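# About Nic Aodha Handling

Nic Aodha writes and tests working rules for people who use grippers and small robots in ordinary rooms. We started in Fimville and now have a second site in Jonddale.

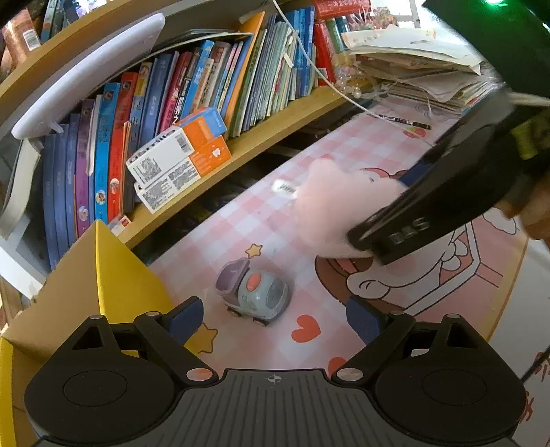 *Gripper work at a tabletop, with a small toy robot between the fingers.*

Our house rules run to 21 pages. New staff read them in their first week and work beside an experienced operator for 9 days before taking a station alone. The main points:

- Check fingertips and screws before each session.
- Keep free hands out of the space between the fingers.
- Two people at one table agree out loud who moves first.
- Stop if a cable crosses the work area.
- Log every drop, even a harmless one.

The log held 561 entries when we last revised the rules in April. Most of the changes came straight from it – the cable rule is one.

Schools and small shops may use the rules free of charge. Printed copies are kept at the Grollalach Street desk in Fimville, open until 4 p.m.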